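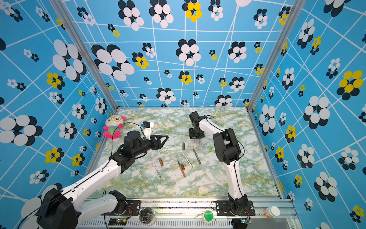 Ustcombe, 24 Oct 2019

Election observation project, Ustcombe and Lovbridge districts. Progress report to the Nassar fund, second period.

Work in this period covered the municipal runoff and the recount that followed it in Lovbridge. Observers were posted at 200 polling places, against a target of 400 for both districts together. The shortfall is almost entirely in Ustcombe, where the district election board issued badges late and rejected one batch of forms over a missing stamp.

Turnout sheets were collected at closing time and entered twice by separate clerks. Entries that did not match were checked against the posted copy.
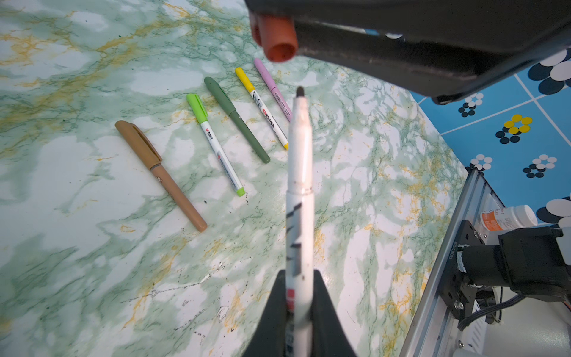
The same procedure was used for the recount. A total of 1772 ballots were set aside as disputed, most of them over marks outside the box. The board ruled on all of them in open session, and our observers were admitted to every sitting. Two written complaints were filed. Both concern the transport of sealed boxes from the Cukar depot, and neither has been decided.

Spending is below plan because travel in Ustcombe was reduced. We ask to carry the balance into the next period.

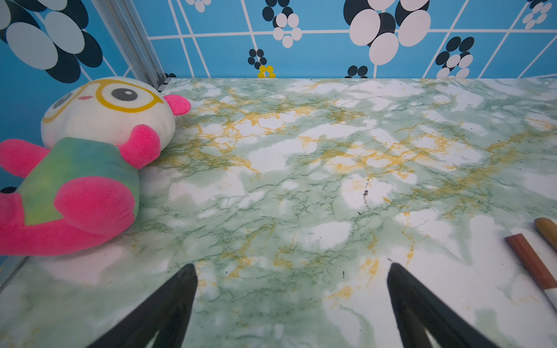
The Lovbridge election board, replying to our draft, stated that the depot log was complete and that it would release a copy once the complaints were closed. We have asked for it sooner.

Training for new observers resumes in June. The revised checklist is attached as Annex 2.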